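Zirnaston Gives Tullio Serra His Own Bench

ZIRNASTON — The actor Tullio Serra, who spent 53 episodes lying in a coma on the hospital drama "Coltudov" and woke up only for the finale, will be honored this August with a bench.

It will stand outside the old Vik Theater on Furkel Street, facing the bus stop. The town's arts office confirmed the plan Thursday in a statement that used the word "iconic" four times, once about the bench.

Serra was born two streets away and left at 19 for a career that has covered detectives, bishops, a singing locksmith and a long-running series of coffee commercials. He is best known as Dr. Pavel Orsk, the surgeon who hit his head on a filing cabinet at the end of the first season. Viewers sent the network 2174 get-well cards. Serra says he answered every one of them, in character, which meant leaving them blank.

"I'm very moved," he said by phone. "I asked for a street. They said the streets were taken. Then I asked for a fountain, and there was a long silence, and somebody said bench."

The seat comes with a brass plate, a small bronze pillow at one end and a line of dialogue from the show. Picking the line took a while, as Serra had only 8 after the accident, and two of those were groans. The winner is "What year is it?" Runner-up was "Who are you people?", which was felt to send the wrong message to visitors getting off the bus.

Arturo Gentile, who created "Coltudov" and wrote most of it, will give the main speech. Gentile and Serra didn't speak for several years after the finale, in which Dr. Orsk regained consciousness, gave his wife his blessing to marry the anesthesiologist and walked into the sea. The hospital had been established as being a four-hour drive from any coast. Gentile still defends the ending.

"He was well rested," he said. "People forget that."

The two men made up last winter at a mutual friend's birthday, over a cake neither of them liked. Gentile has been asked to keep his remarks to six minutes. His draft is said to run longer, with a section on the filing cabinet.

Town hall expects a decent crowd, going by the reunion screening two years ago, when fans in hospital gowns filled the Vik and spilled over into the bakery next door. Gowns are welcome again. Beds on wheels are not, after what happened on the hill.

The program starts at 4 p.m. with the town band playing the "Coltudov" theme, a piece written for solo oboe and heart monitor. The band has an oboe. A percussionist has agreed to cover the other part on the triangle. Speeches follow, then the unveiling, then a chance to sit next to Serra for a picture. He has promised to keep his eyes open for at least some of them.

Furkel Street will be closed to traffic from noon, and buses will use the stop behind the post office. The theater lobby will be open all afternoon, with sandwiches and a display of props, including the chart that hung at the end of Dr. Orsk's bed. Sharp-eyed fans have long claimed it lists him as a 34-year-old woman with a broken ankle. It does.

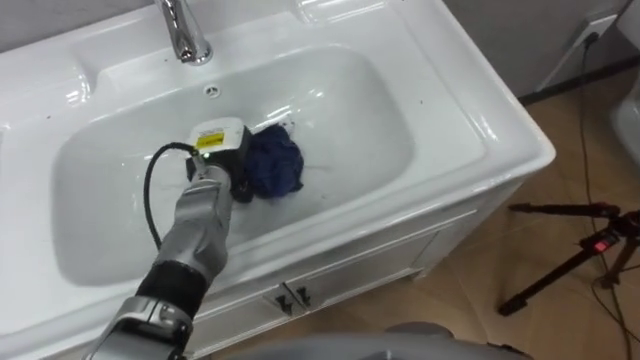 What Comes After the Bench

Serra, who describes himself as semiretired, is reading scripts again. One has him as a retired judge who talks to his late brother's parrot, and he says the parrot has the better part. He has turned down a "Coltudov" revival, though Gentile says he hasn't offered him one.

Both men will be back at the Vik at 8 that evening for a showing of the finale, on a double bill with the filing cabinet episode. Tickets are on sale at the box office, cash only. The balcony is closed.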